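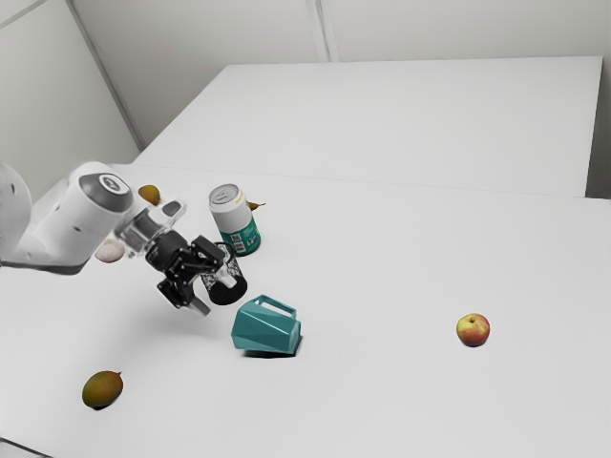 What are you looking for?

A part-time helper for my alterations and mending shop in Brumbridge, mornings only, starting in September.

I've been fixing zippers and taking up hems in this town for longer than I care to admit, and the pile has gotten away from me (prom season never really ended this year!). So I need a second pair of hands for 4 mornings a week, 5 hours each. You'd be pinning, pressing, ripping seams, answering the phone and writing up tickets. If you can already sew a straight line on an industrial machine, great, and if you've only ever made pillow covers at home, come talk to me anyway. I'll teach you blind hems myself.

Pay is weekly. Parking is free behind the building, and the Firnarau bus stops across the street. We're past the Meijer if you're coming from the highway, same side as the gas station.

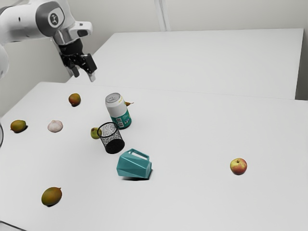
White tables, pale gray wall.

You do need to be okay with customers who change their minds after the pinning. I'd also love somebody who can read my handwriting, but I'll settle for somebody who asks. There's a $300 bonus once you've been with me 35 shifts.

To apply, drop a note through the door or call before noon. No résumé needed, just tell me what you've sewn or mended lately and which mornings you can't do.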